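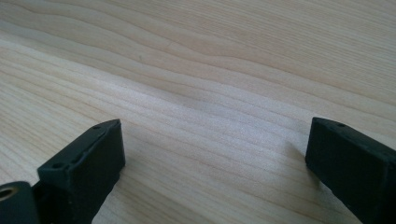

## Gripper notes, week six

April 21, 2021

I said I would write up the gripper part of the class before the end of term, so this is mostly that. The arm part I'll do separately, once we have an arm that works for more than one afternoon.

The class is an elective and it runs out of the same room as the robotics club, which means the same people end up in both. There are 21 of us signed up. Radomír Šťastný teaches it. We're split into small teams, and each team gets one job from a bigger project called Etim. The idea of Etim is that a person does a simple table task by hand, holding a gripper, and later an arm tries to do the same task with the same kind of gripper. Our team has the hand-held part.

Our team is me and Valentin Cozma. He does the mechanical side and I do the logging and the notes, although by now we've both done plenty of both.

## What we had to start with

We got the gripper from last year's team with a short parts list and a page of comments. It has two dark, blocky fingers that face each other, with small holes in the top faces. You squeeze the handle and they close. The comments said "opens fine, closes crooked," and that was accurate.

I spent the first session just opening and closing it over the table and writing down what the handle was doing when the fingers met. When you squeezed slowly, the left finger got to the middle before the right one did. When you squeezed fast you couldn't tell, but the block you were trying to pick up would turn a little. For a square block that doesn't matter much. For a marker it matters a lot, and markers are on the task list.

Valentin took the linkage apart and found play in one of the joints. He put a thin washer in. That made it better but stiff, so he took it out, sanded it, and put it back. It's still in there.

## Starting position

Most of our time has gone into something that sounds too small to need a heading. Every recording has to begin the same way, with the fingers open and low over bare table, and nothing between them. If the start is different each time, the people working on the arm side have to throw the take out or trim it by hand, and they've told us more than once that they don't enjoy trimming.

Our first rule was "open all the way, hold still, then go." That worked for the two of us. Then we had other people from the class try it, and everyone had their own idea of "all the way." Some people relaxed their hand and let the spring do it. Others pushed the handle out past where it wanted to rest. We changed the rule to "let go of the handle until it stops moving by itself," which is longer but gets a more even result. 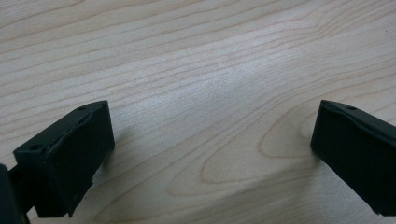
Height was the next problem. If you start with your wrist high, you come down at a steep angle and the fingers land on their corners. If you start too low you drag them on the wood, and dragging is bad for the fingers and makes a noise that everyone in the room complains about. We tried resting the gripper on a stack of cardboard first and then lifting off. It took too long. What we do now is touch the table once, come up a little, wait, and begin. Radomír wasn't sure about the touch at first, but the takes come out closer together than anything else we've tried.

We are not using a mat. Another team wanted one, with a printed grid. I like working on the plain table better. The grid would help us line things up, but the final test will be on whatever table they give us, and I don't want to be used to lines that won't be there.

## The numbers, such as they are

We ran one long session with the new rule and got 96 takes. I went through all of them in the evening and threw out 6. Two of those were me starting to talk to somebody and moving my hand. The others were slips, where the block came out sideways on the way up.

The plan for the full set is up to 300 takes, split between us and anyone else who has a free hour. I would like more people on it. My takes all look like my takes, if that makes sense. I come in from the right and I close early. Valentin closes late and lifts faster.

## Left to do

- Check the screws in the fingers before each session. One backed out halfway through the long one and I didn't notice for a while.
- Look over both pads for wear and decide if we want to swap them before the full set or after.
- Write the starting rule on a card and tape it next to the computer.
- Ask Radomír if the markers can be the fat kind.
- Rename my files. I used two different naming schemes and the second one is worse.

The handoff to the arm team is the next real date for us. After that the gripper goes back on the shelf until October, when the new group picks it up, and I want our page of comments to be longer than the one we got. Valentin has already started a drawing of the linkage with the washer marked on it. I still owe him the part about the handle.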